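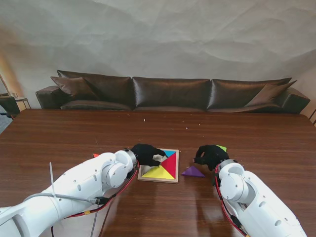 Bridside hand comparison, bench safety checklist
Rig: two-arm, tangram task. Controller: Canden
Checked by: Ignacio Okafor
Date: 2025-07-25

1. E-stop in reach of operator. OK. Both arms drop to hold, tested twice.

2. Arm bases tight. OK. Left re-torqued before start.

3. Wrist flanges, both sides. OK. No play by hand.

4. Cable runs. COMMENT. Red and black bundles have enough slack at full reach but the left one wants another tie. Trim the tail on the exisiting tie too, it sticks up.

5. Table surface. FAIL, minor. Pale crumbs on the far half. Wipe down before next set. 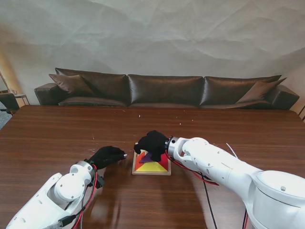
Item 6: right hand over top of tray, purple piece under fingers.

6. Press force limit. OK at 12 N. Tried 19, tray crept, went back to 12. Uriel wants it locked in the Canden config so it can't be bumped.

7. Gloves, both hands. OK. Check fingertips again at 45 cycles.

8. Arm to arm clearance. COMMENT. Fine with one hand parked. Not happy with both over the tray at once, keep the speed cap on until Uriel Acuña signs off the new zones.
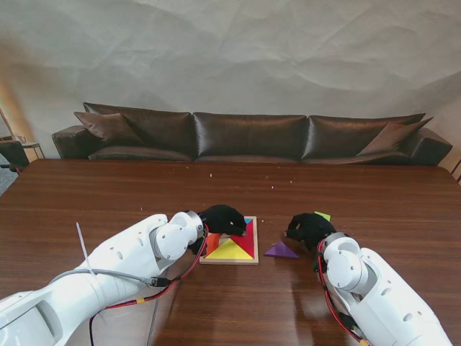

Same cap applies to the Grecu gripper when it goes on. Don't copy the hand offsets across, its a shorter tool.

9. Log saving. OK. 249 cycles on file, colour labels correct.

Open: items 4, 5, 8. Recheck in October after the Plendaston visit, or sooner if the flanges come off.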